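Hanging a small cork board and a framed print side by side, no proper fixings

Posted in Walls, Hanging and Fixings

mothgarden
Joined in April, 4 posts

I have two things to put up in the passage between my kitchen and back door. One is a small cork board for keys, receipts and the bin calendar. The other is a print in a green frame that I bought at the Sirkcombe market. Neither came with hooks. The wall is plasterboard on the kitchen side and I think it is brick under plaster on the other side, but I have not drilled it to find out.

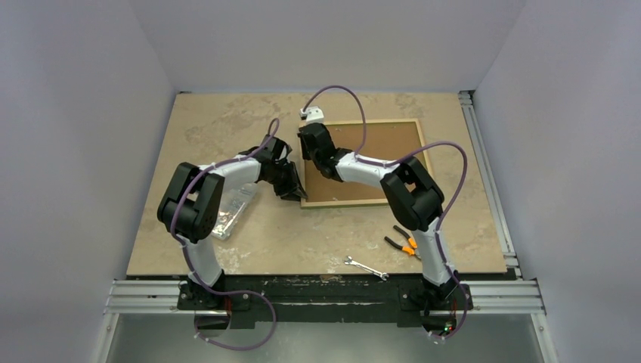
The cork board, with the bag of small bits and my pliers.

The board has a light wooden frame. I would like it next to the print with a gap of 9 cm between them. My worry is that the board gets pushed every time I put a pin in, so it will swing or drop off if it is only on one nail. I have pliers and a screwdriver and could borrow a drill.

The print is the one I care about more. The frame has quite thick borders and I would not want it marked. I rent, so as few holes as possible please. 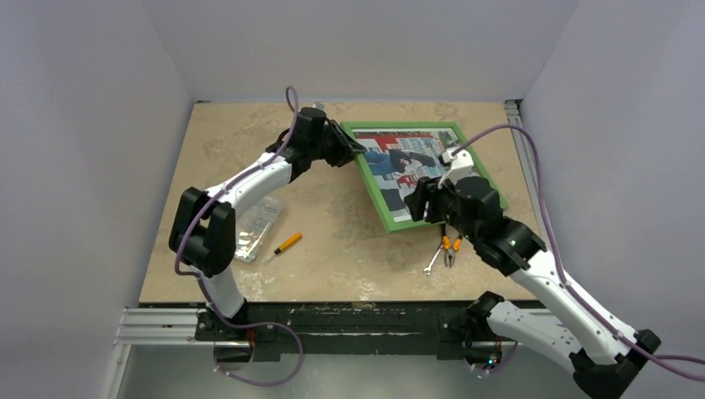

The green frame with the print in it. Screwdriver over on the left.

Should both go up the same way, or does the board need something stronger? And do I line up the tops or the middles?

Leonie Seidel
Regular, Walls and Fixings

Treat them as two separate jobs. The print just hangs there once it is up. The board gets handled every day, so it needs holding in two places at least.

For the board:

Find out what the back is like first. If the wood is deep enough for a short screw, put a small flat hanger near each top corner. Make a starter hole with a bradawl or the wood may split. The screws must be shorter than the frame is deep, so hold one against the side and check before you start.

Lay a strip of paper across the back, mark the two hanger holes on it, tape the strip to the wall with a level on top and mark through. It saves measuring twice.

On plasterboard use a proper plasterboard plug for each screw. A bare screw in plasterboard will work loose with all that pushing. On brick use an ordinary plug and a masonry bit.

Once it is hanging, put a pad of removable mounting putty behind each bottom corner. That stops it knocking against the wall when you pin things.

For the print, one picture hook with a hardened pin is enough if it is light. Weigh it on the kitchen scales. If there is nothing on the back to hang it from, fit two D-rings a third of the way down the sides and run cord between them, not too tight. Lay the frame face down on a folded towel while you do it and the front won't get marked.

As for lining up, I would match the middles if the two are different heights. Tops look fine as well if there is a door frame or shelf close by to follow. Cut both shapes out of newspaper and tape them up for an evening before you drill anything.

Ask your landlord about the plugs. Mine was fine with them as long as I filled the holes when I left.

pete_koppel

Just use sticky strips for both. I've got 16 pictures up with them and only lost one, and that was over a radiator. Clean the wall first.

Leonie Seidel

Strips would do for the print if the paint is sound. I would not use them for a pin board. You are leaning on it and then pulling at it when the pins come out, and they tend to peel from the top. If you do use them, press them on and leave them for as long as the packet says.

drernow_dan

Agree with Leonie on two fixings. One more thing, check for pipes and cables before drilling in a passage next to a kitchen. Keep well away from the line straight up or down from any socket or switch. A cheap detector is worth having, or borrow one along with the drill.

For the height, I put mine with the middle of the board at chin level. Any higher and the small print on the bin calendar is hard to read.

mothgarden

Thanks all. I will put them both on the plasterboard side, hangers and plugs for the board and a single hook for the print. Going to try the newspaper tonight.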